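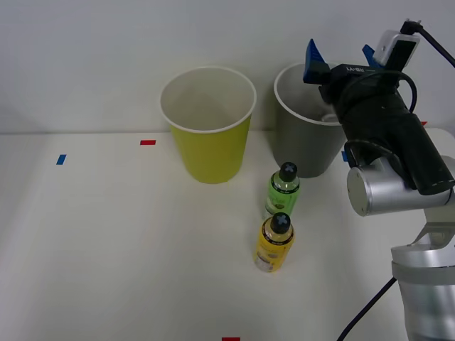
Page last changed in March

Print this page | E-mail this page

Social Media Editor, Flemden

Flemden makes a scheduling tool for people who have to post things on social networks for a living. You write the post, pick the time, and our software sends it out while you are at lunch. We have 22 employees, 1,000 paying customers and one company account, last updated when the person who knew the password went on parental leave. We would like to hire somebody before our customers notice.

The job

You will run our accounts on every network we belong to, including the two we joined in a fit of optimism and have not opened since. You'll write the posts, answer the replies and decide which arguments are worth having. (So far, none of them.) You will also write the Corberg, our monthly newsletter on what the networks have changed this time: where the buttons have moved, which feature has a new name, and why everyone's header photo is suddenly the wrong shape. It goes out to customers, who rely on it more than they admit.

About half the week goes to that. The other half you will spend with the product team, telling them what it is like to use our own tool all day. They say they want to hear it. Bring notes.

When a network redesigns its profile pages, you will be the one who gets up early and redoes ours. Expect this several times a year, usually at 5 p.m. Pacific, and usually with a blog post explaining that users asked for it.

What we are looking for

Someone who can write a clear sentence and then cut it to fit. You should have run accounts for a company, a charity, a school, a band or anything else with strangers in it. We don't mind which. You should be able to read a page of numbers and tell us which ones matter, and you should be calm with angry customers, who are mostly angry about something else by the time they get to us.

You don't need a marketing degree. You don't need a large following of your own, though we won't hold one against you. If the word "guru" appears on your resume, please consider taking it off before we see it.

Experience with Cedaten, the reporting package we use, is handy. It takes an afternoon to learn and a good deal longer to forgive.

Pay and hours

This is a full-time, permanent job, with evening work when something breaks. We pay a salary, in money. The range is in the application pack, along with vacation, health coverage and the $1,000 a year you can spend on courses or conferences. You may work from home or from our office in the Vanags building, where the elevator is slow and the coffee is fine.

We do not have a foosball table. There was a vote.

How to apply

Use the form in the application pack and attach a resume of two pages at most. In place of a cover letter, send us these:

– a post of 80 characters or fewer announcing that our service is down
– a second one, same length, announcing that it is back up
– a short paragraph on an account you think is run well, and why

Please don't tag us in any of them. We read everything ourselves, and we reply to everyone, including the people we turn down. First interviews are by phone and take half an hour. Second interviews are in person or by video, with a paid writing task that you can finish before lunch.

Applications stay open until the job is filled. If the form is still on the site, we are still looking – or the new editor hasn't found the password yet.

Print this page | E-mail this page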